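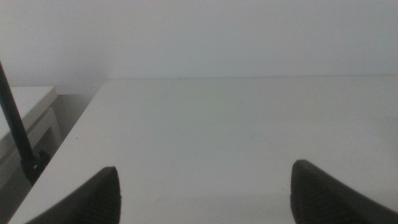

**BRASITZ, April.** Minutes of the joint meeting on the false alarm at Sallum station. Held at the Brasitz municipal offices. Present: transit police, city fire service, ambulance control, station operator, Bagheri Security (contractor), city press office. Apologies: Horkamura Signal, written report received.

Meeting opened at 1000. Minutes of the previous meeting were approved with one correction: under "Radio coverage," for "east stairs" read "west stairs."

### 1. Sequence of events

Transit police read the log. A caller reported a man with a gun on the lower concourse. The operator ordered a full evacuation before the first patrol reached the gate line. Armed officers searched the concourse and both platforms and found no weapon. A man matching the caller's description was stopped, interviewed as a witness, and released the same evening. The investigation has found no link to any organized group. The call is being treated as mistaken and no charge is planned.

Ambulance control reported four persons treated for falls on the stairs. All were discharged without admission.

The log was accepted as the agreed record. Ambulance control will supply its own times as an annex.

### 2. Evacuation order

The operator stated that its staff followed the written procedure, under which a firearm report triggers evacuation by every exit. Transit police noted that this sent passengers across the route used by armed officers. The fire service asked whether a partial evacuation, by platform, is technically possible with the present announcement system.

The Horkamura report was taken here. It states that the system has 2 zones and that both were set to the same message. Separate messages can be loaded without new hardware. The report does not cover the street-level speakers, which are on an older circuit.

Agreed: the operator will draft a revised procedure with separate messages for each zone. Transit police will review the wording. The question of the street-level speakers was left open.

### 3. Contractor staff

Bagheri confirmed that its guards at the north exit had no radio on the shared channel and got their instructions by cell phone. Transit police asked that this be fixed before the next large event. Bagheri asked who pays for the handsets. The operator's position is that the current contract covers them. Bagheri does not agree.

Not resolved. Both parties will send the relevant contract clauses to the city before the next meeting.

### 4. Public information

Taken at 1040. The press office reported that the word "attack" appeared in local online reports before any official statement was made. The first statement confirmed only that the station was closed. Transit police objected to a proposal to issue updates at fixed intervals during a search. The press office will circulate a short holding text for comment, with no reference to motive.

### 5. Lost property

Items left on the concourse are held at the operator's office. Unclaimed bags will be transferred to the city store under the normal rules.

### Actions

- Operator: revised evacuation procedure, draft to all parties
- Ambulance control: annex of times
- Operator and Bagheri: contract clauses on radio equipment
- Press office: holding text
- Horkamura: written answer on the street-level circuit

Next meeting in the same room, date to be confirmed by email.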